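How to bag clothes for storage (and when not to bother)

Filed under: Laundry and closets

Every June the same advice comes around again. Buy a set of clear bags, put your off-season clothes in them, and gain half a closet. I have tried most versions of this, including the Bonska zip set and the plain Sestex bags that come on a roll, and I'm not convinced by half the claims on the packaging. A folded sweater takes up the same room in a bag as it does out of one, plus the bag.

Still, clear bags do two things fairly well. They keep dust off, and they let you see what you put away. If that is what you want, the method below works. If you were promised a bigger closet, save your money.

What you need

Clear plastic bags, big enough that the folded item covers no more than half of the bag
A flat surface with a cloth or mat on it
The clothes, washed and completely dry
A strip of masking tape and a pen, if you label things

You do not need the Dagdag folding board. I own one. It makes nice rectangles for T-shirts and is useless for anything with a hood.

Step 1. Check that everything is dry

Most bagging disasters I have heard about come down to this step. A waistband can feel dry on the outside and still be damp in the seam, and a plastic bag will hold that damp against the fabric for months. Leave the clothes out for 90 minutes after you think they are ready, then feel the seams again. The little moisture packets sold for this purpose may help a bit, but I wouldn't trust one to rescue a damp sweatshirt.

Step 2. Open the bag all the way

Thin film clings to itself. Pinch both layers near the mouth, rub them between your fingers until they part, then get a hand inside and push down into the corners. Do this before you pick up any clothes. Trying to open a bag with one hand while holding a folded shirt in the other is how shirts get unfolded.
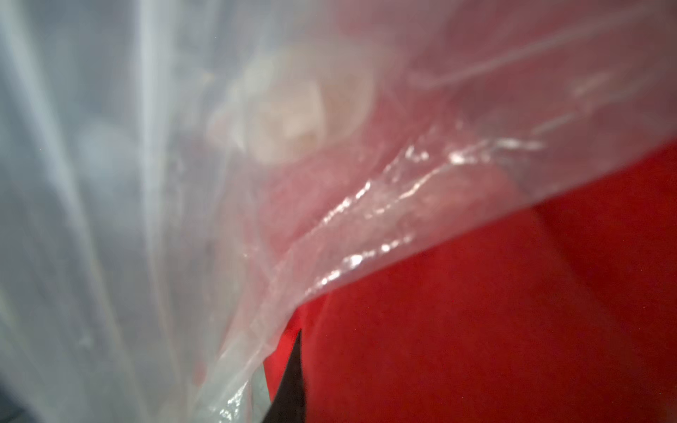 Clear film over red. The creases catch the light, but the color still comes through.

The see-through part is oversold, by the way. One layer of film shows color well enough. Once it bunches up it goes milky, and you are left guessing. Keep the film as flat as you can over the side you'll be looking at.

Step 3. Straighten the garment before you fold it

Clothes come out of a laundry pile twisted, and folding a twisted garment gives you a lump. Take hold of it at two points well apart, lift it clear of the table, and pull gently until the fabric hangs between your hands. Give it a shake and lay it down. Stretchy knits are the exception — smooth those flat on the table instead, or you will pull them out of shape. 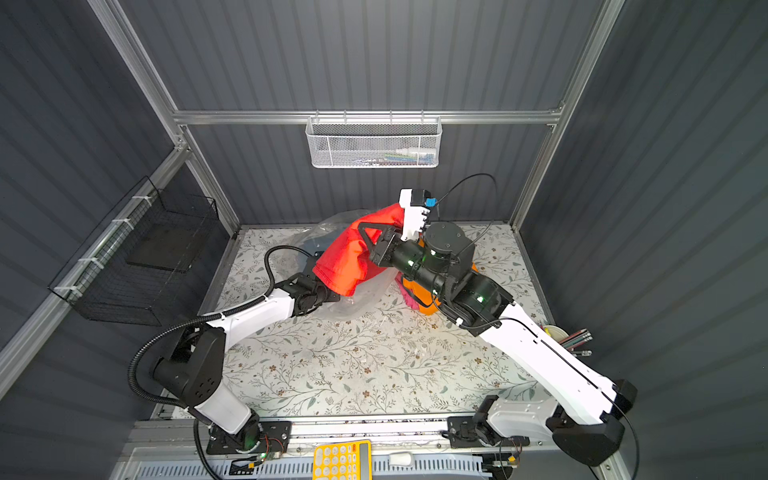
Red-orange garment held up at two points, still bunched in the middle. The crumpled bag is under and behind it.

Try to keep the bag off to one side while you do this. With the bag underneath, you end up laying the clothes on top of it and then lifting everything again. I make this mistake on small tables all the time.

Step 4. Fold to the width of the bag

Fold the sides in first, then bring the bottom up to the top. Stop at three folds. The guides that tell you to keep going until the thing stands up by itself are written for drawers, and a thick little brick will split a thin bag at the seam. Press down lightly with your palm and leave it at that.

Step 5. Slide it in and let the air out

Hold the mouth open with one hand and slide the folded item in with the other, folded edge first. Once it is inside, lay the bag down and stroke the air toward the opening. Then gather the loose film at the mouth and twist it.

You will not get all the air out, and you don't need to. The Skikora vacuum kit will, and it will also give you creases that take an afternoon of steaming to fix. I'd keep that for spare bedding. 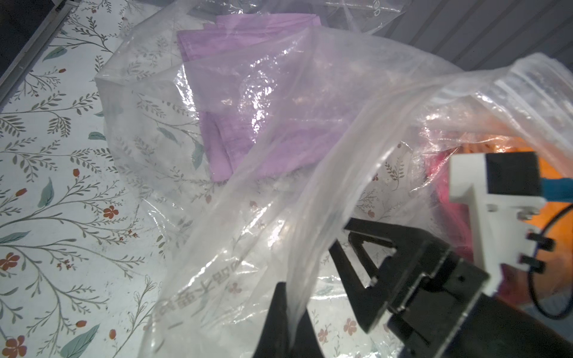

Step 6. Close and label

Tuck the twist under the bag, or tape it down. Knots look tidy but you'll have to cut them open, and then you need a new bag. Write what the item is and, if several people share the closet, the size. "Purple, cotton" is more use in October than "misc. tops."

What I would leave out of bags

Leather, wool coats, and anything you wear every couple of weeks. Leather needs air. Coats are better on a hanger under a cotton cover. As for the everyday things, you'll pull them out once, leave the bag on the floor of the closet, and never put them back in it.

Check the bags once halfway through the season. Open any that look cloudy on the inside, and wash whatever smells off before it goes back in.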